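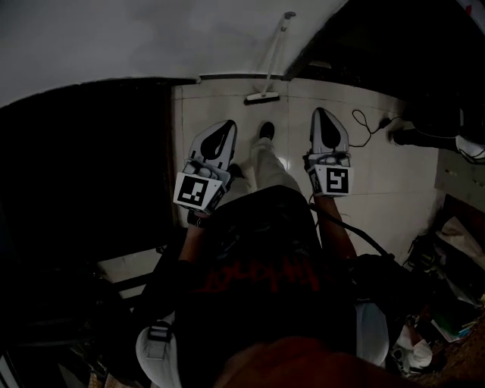
Notes, part 2: the hallway floor

Okay, floors! I love this part. Ask for a show of hands: who has pale tile in a narrow hall? There are always more than you'd expect. Wait for the laugh about dog prints.

Start with the look. Large cream tiles, thin gray grout, a bit of gloss. In a dim passage that gloss is doing real work, because one patch of light lands on it and bounces. You can paint the walls any color you like and you won't get the same lift. Big tiles also mean fewer grout lines, and in a tight space fewer lines feel calmer underfoot.

Tell the Trisitz story here (keep it short, I went way over on Tuesday). Hall of the upstairs unit, no window, dark brown vinyl. Ilir Dimitriou pulled it up over a weekend and laid pale ceramic, 155 tiles counting the ones he broke. I walked in and asked where he'd put the new lamp. There was no new lamp!

Care, quickly:

Sweep first, always. Grit is what dulls the shine.
Warm water and a capful of the Bretex cleaner. More soap leaves a film, and gloss shows every bit of it.
Grout gets a soft brush, 4 times a year. I do mine while the coffee brews.
Dry with an old towel. Old T-shirts are great too.

Shoes. Somebody will ask. Black soles can leave scuffs on a floor this light, and a clean pencil eraser takes most of them off. Try it, it's so satisfying.

Slipping. Be straight about this one. Glossy tile with water on it is slick, so put a mat at the door and pick one with a rubber back. If kids run through your hall, look at a satin finish before you buy. Pass around the two Vlachou samples, gloss first, and let people rub them with a thumb.

Cost: the Trisitz hall came in at 500 for materials, tile and grout together. Ilir did the labor himself and says his knees have forgiven him.

If there's time, take the grout color question. Mid gray over white, every time, for a hall. Then on to Lukance and the stairs, slide 40.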